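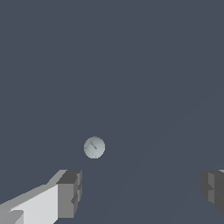 Rurnow opens its library of hand-guided gauge tasks

February 15, 2023
By the Rurnow press desk

Rurnow is delighted to release Lelela, a library of 3189 simulated demonstrations in which a person steers a two-fingered gripper by remote control, up to a small round dial and into position around it. Every movement was made by a human operator, pauses and second tries included, and we have kept them all in!

Work began in October at our Brarkik workshop, where 11 operators took turns at the controls. A new operator needs about 15 minutes of practice before recording. The simulated view is kept very plain: grey fingers, a pale dial with a dark needle, and a flat blue-grey background, so the operator can concentrate on the approach.

Our partners at Usmani have already trained a first controller on 200 of the recordings, and we can't wait to see what others do with the full set (the slow, fiddly approaches are our favourites).

Lelela is free for schools, colleges and research groups. The download includes the recordings, the simulated scenes and a short guide to adding demonstrations of your own. Requests for access and press questions can be sent through the contact form on the Rurnow website.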